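The Push That Came Too Early

How a small simulation team spent a winter chasing one bad number

In the office of Floltirar, on the second floor above a bicycle shop in Parkuvby, the robots do not make any noise. They live on screens. The company writes control software for small robot arms, and before any customer's machine moves, the software must pass through a long set of simulated tasks. One of these tasks is dominoes. The arm must come down beside a standing row, touch the first tile gently, and lift away again while the row falls.

It is a simple task to explain and a difficult one to do well. If the touch is too weak, nothing happens. If it is too strong, the first tile jumps and the row may stop halfway. The team likes it for this reason. A mistake of a few millimeters, which would stay hidden when the arm picks up a big block, becomes clear to everybody when there are dominoes.

In October the test began to fail. It did not fail each time, and this was the beginning of the trouble. The team ran a batch of 307 trials during the night, and in the morning the report showed 76 failures. The week before, the same batch had given 2.

The first idea was that somebody had changed the controller. People looked through all the changes of the last days and found nothing that could explain it. The second idea was the friction between tile and table, because the physics engine had received a small update. They put the old version back and ran the batch again. The failures stayed.

Then the team did what it should have done on the first morning, and watched the recordings one after another. In the report, a failure was only a line of text: "row incomplete." On the screen it was something quite different. In the bad trials the tiles began to move before the arm had reached its touching position. The gripper was still on the way down, on a path that should have been free, and it struck the first tile from above and from the side. Sometimes the whole row fell anyway, and the trial was counted as a success. So the true number of bad trials was larger than the report said, and all the trials from earlier weeks had to be looked at again with new eyes.
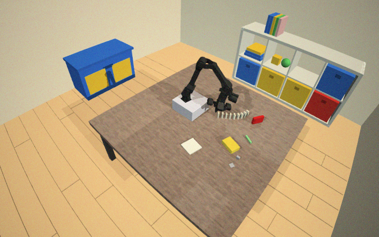

A collision with a domino costs nothing. But Floltirar had already promised the same approach planner to Alvarado, a maker of laboratory benches, where the arm would work close to glass and, at certain moments, close to people's hands. An arm that arrives lower than it believes is a safety matter, even if it is small and slow. The company wrote to Alvarado the same afternoon and asked them to keep their test machine switched off until there was an explanation. I was told that this was not a pleasant letter to write. The delivery was near, and the customer had been patient already.

The explanation took 9 more days. It was found in the description file of the gripper, which contains the length of each part and the place where one part is joined to the next. Floltirar does not write this file itself. It comes from Coreck, the supplier of the gripper model, and it had been replaced with a newer one during a general cleaning of the project folders. In the new file, the reference point of the gripper had been moved from the end of the fingers to the flange where the gripper is screwed to the arm. Coreck had a good reason for the change and had written it in the release notes. The planner, however, still thought that the reference point was at the fingertips.

This would normally give an error so large that the arm hits the table in the first second. Why did it not? Because somebody, a long time ago, had put a correction into the code for a different gripper. The correction added a fixed length whenever the value looked too short. It repaired most of the error, and left a small rest. When the arm came from far away, the path was high enough and the rest did not matter. When the starting position was near to the row, the path was flat, and the fingers touched the tile too early.

Two mistakes, then, and each one was covering the other. The old correction had no comment, and the person who wrote it has left the company. I asked if he was angry with this person, and the engineer who found the error laughed a little. He said that he has probably left similar things in the code of his former employer.

The repair itself was short. The correction was removed, the reference point is now read from the file, and the program refuses to start if the file does not say clearly where this point is. The other changes took more work. A trial is no longer judged only by the final result. The software records the first contact between the arm and any object, and if this contact happens before the planned moment, the trial is failed, also when every tile is down at the end. The arm also gets starting positions that are chosen to be uncomfortable - very near, very low, or from the wrong side.

The batch was then repeated with the repaired version. It gave no early contacts. The team was glad but did not trust it, and they put the error back on purpose to see if the new check would catch it. It did, in every trial where the path was flat.

There is still some discussion in the office about how much a simulated test should be believed. One opinion is that the simulation did its work, because the fault was found on a screen and no glass was broken. Another opinion is that it was found by luck. If the cleaning of the folders had happened one month later, after the delivery, the Alvarado machine would have received the new file together with the old correction, and the first flat path would have been a real one. Both opinions seem right to me, and the engineers did not ask me to choose.

Alvarado switched on its test machine again before the end of the winter, at reduced speed and with a foam block in the place of the glass. Coreck has added a warning that appears when the new gripper file is loaded for the first time. The domino task is still in the nightly batch, and the recordings of failed trials are now opened every morning before the report is read.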